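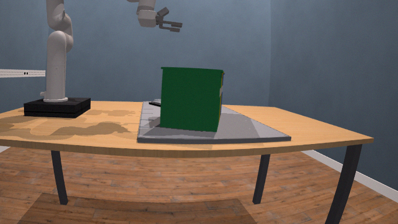
June 22, 2019. Workshop notebook, election forms group. I finished reading the observer forms from the Sanby council by-election, all 46 of them, and I write down what I found before I forget it. The forms are filled in better than last year, but the question on labelling is still bad. It asks "Is the box clearly marked?" and gives only yes and no. Take the green box on the table: its broad front side is plain, with no writing on it, so a person standing in front of it must answer no. The narrow side has a small whitish patch at half height, and a person who sees only this might answer yes, or leave the question empty. Both are careful people. The question does not say which side to look at, and it does not say what "marked" means.

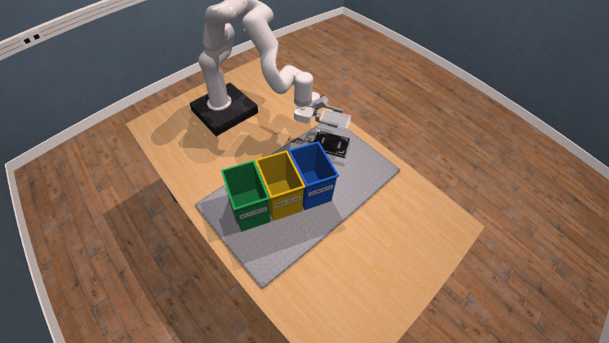

In the forms I see exactly this problem. From the same polling station in the old school I have one yes and one no, with the same hour written on both. At first I thought one observer was mistaken. Then I read the remarks, and the first one writes "number on the side" and the second one writes "nothing on front". So I will not count this as a disagreement between observers. I gave it the code U (unclear) and I ask everybody who codes after me to do the same.

Proposal for the new wording: "Can you read the number of the polling station on the ballot box from the place where voters stand?" Answers: yes / no / I could not stand there. It is longer, but Aranka Kiss tried it in the training session at Idar and she had no questions about it from the group. She did have questions about the word "seal". Some people understood the plastic tie and some understood the paper strip with signatures. We must choose one word for each and keep it in the whole form.

Postal votes. The district sent out roughly 3,000 postal packs. The figure is from a telephone call and I do not have it on paper yet, so please do not put it in the report. What I want to know is how many came back without the signed statement, because those are put aside before the counting and they do not appear in the result which is printed in the newspaper. The district office promised me the table. If it does not come I will write again in July.

Second matter, the data entry. The Sipos sheet still changes the time of opening when somebody writes 7.00 with a point. It reads it as the number seven and then shows midnight of some day in the year 1900. I corrected these by hand, with the paper form next to me, and marked the corrected cells in the column "note". I did not touch the original column. Whoever repairs the sheet, please make the cell accept text only. We can make times from it afterwards.

Third, the comparison with the turnout survey. Hedoseo gave us answers from 1,000 people in the same district, asked by telephone in the week after the vote. Far more of them say that they voted than the official turnout allows. This is known from every survey of this kind and I am not surprised by it, but in our draft the sentence says "voters reported", and this is wrong. They are respondents. Some of them are not voters at all. I changed it on the first page and in the table heading, and I think it is also in the summary, which I do not have in my copy.

About the queue question: the observers wrote the length of the queue at opening, at noon and before closing. At noon many left it empty. I think an empty field means there was no queue, but I cannot prove it, and therefore I coded it as missing. Aranka does not agree with me. She says that a person who stands there from morning and sees no queue does not think to write a zero. Probably she is right, but then the form should have a zero to tick, and for this election it had none. We leave it missing and write her view in the footnote.

Small things:
The page with the closing procedure is printed too light, and on some forms the pencil is easier to read than the print.
The word "presiding officer" is used on page 1 and "chair" on page 3. Same person. Use presiding officer.
The folder with the signed forms is on the shelf behind the printer, please put it back there.

Next: send the new wording of the labelling question to Idar, ask for one more trial with people who have not seen the old form, and code the remarks from the evening shift. I have started on those, up to the first blue divider.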